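Main page | Contents | Textiles | Clothing | Random article | Help

Denim

Denim is a strong cotton cloth in which the crosswise thread, called the weft, passes under two or more of the lengthwise threads, called the warp. This way of weaving is known as twill and it produces the small diagonal lines that can be seen on the surface of the cloth. In the most common type, the warp is dyed blue with indigo and the weft is left white. For this reason one side of the cloth looks mostly blue and the other side looks mostly white.

Denim is used above all for trousers, but also for jackets, skirts, shirts, bags, aprons and the covering of furniture.

Name

The word is usually explained as a short form of the French "serge de Nîmes", a cloth connected with the city of Nîmes in the south of France. This explanation is repeated very often, but it is not fully certain. The old French serge was in many cases made with wool or silk, and the English cloth sold under the name of denim was of cotton. It is possible that English merchants gave the French name to a local product in order to sell it better.

The word "jeans" has a different origin. It comes from the French name for the city of Genoa, in Italy, and was first used for another cotton cloth, lighter than denim. In older trade lists jean and denim are two separate goods with two separate prices. Only later did the word for the one cloth become the word for trousers made from the other.

Production

The cotton is cleaned, combed and spun into yarn. Ring spinning is the older method and gives a yarn with small differences in thickness. Open-end spinning is faster and cheaper, and the yarn is more even, but usually weaker.

The warp yarn is dyed before the weaving. Indigo does not dissolve in water in its normal form, so it must first be changed chemically in the bath. In this state it is yellow-green. When the yarn is lifted out and meets the air, the color becomes blue. One bath gives only a pale color, and therefore the yarn is put in and lifted out several times. Because of this method, most of the dye stays near the outside of the yarn and the center remains white. The two main systems in factories are rope dyeing, where many threads are gathered together into a thick rope, and slasher dyeing, where the threads lie side by side in a flat sheet.

After dyeing, the warp is covered with starch, which protects it from breaking on the loom. Cloth woven on the older shuttle looms has a closed edge on both sides, called a selvedge. Modern looms without a shuttle make wider cloth at a much higher speed, and the edge is left with short loose ends.

Finished cloth is often treated against shrinking and is also pulled slightly out of its straight shape, because twill has a tendency to turn after washing. In trousers made without this treatment, the side seam can move toward the front of the leg.

Weight

In the United States the weight of denim is given in ounces per square yard, and in most other countries in grams per square meter. Light cloth is chosen for shirts and summer dresses. Heavy cloth is chosen for work clothes and lasts longer, but it is stiff in the beginning and needs a long time to become comfortable.

Types

Raw denim, also called dry denim, is not washed after the dyeing. With use it becomes paler at the knees, at the pockets and in the folds behind the knee, and the pattern is different for each wearer.

Stretch denim contains a small part of elastane, usually in the weft. It follows the body more closely, but it can lose its shape if it is dried at high heat.

Black denim is most often dyed with sulfur dyes. If the weft is dyed as well as the warp, the cloth keeps its dark color for longer.

Fading and washing

Blue denim becomes paler with time because the outer part of the yarn is rubbed away and the white center appears. Manufacturers began to sell cloth that was already faded when customers asked for a softer product. In stone washing, the clothes are turned in large machines together with pumice. Enzymes are now used for a similar result and cause less damage to the machines. Sandblasting, in which sand is blown at the cloth under pressure, can cause serious disease of the lungs, and many brands have stopped using it. Laser treatment has taken its place in many factories.

Production in smaller mills

Beside the large producers there are smaller mills which sell mostly to local workshops. The Gedico mill near Bragança, in the northeast of Portugal, weaves selvedge denim on 8 shuttle looms and offers it in rolls of 83 meters. Its pattern books list 506 different cloths, although only a part of them is woven in any one year. The mill closes for most of July. The dyeing firm Vukton, which prepares its warp yarn, uses the rope system.

Care

Denim is best washed inside out in cold water, together with clothes of a similar color. New dark denim can leave blue marks on light furniture and on leather. It should be dried in the air when possible, as strong heat makes the cotton fibers weak.

See also

Chambray
Corduroy
Dungaree (cloth)
Indigo dye
Selvedge
Skanditz twill
Twill

This page was last changed on 1 May 2023.

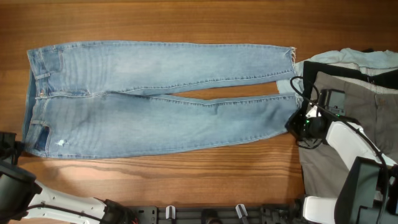 Light blue denim jeans, front side up.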